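3.2 Blank surfaces 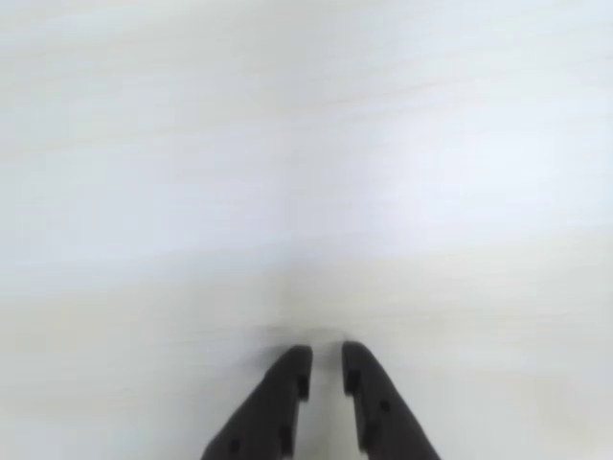

Figure 4. A pale surface with faint horizontal streaks, cooler in tone toward the top and creamier toward the bottom.

Of the 326 surfaces in the Cuvia set, 14 gave our raters almost nothing to talk about. They talked anyway. Asked to name the color in Figure 4, most wrote "white" and then kept going - one answer ran to two paragraphs. The brighter patch at upper right, with no clear border, drew the longest arguments. We kept every answer, including "fog."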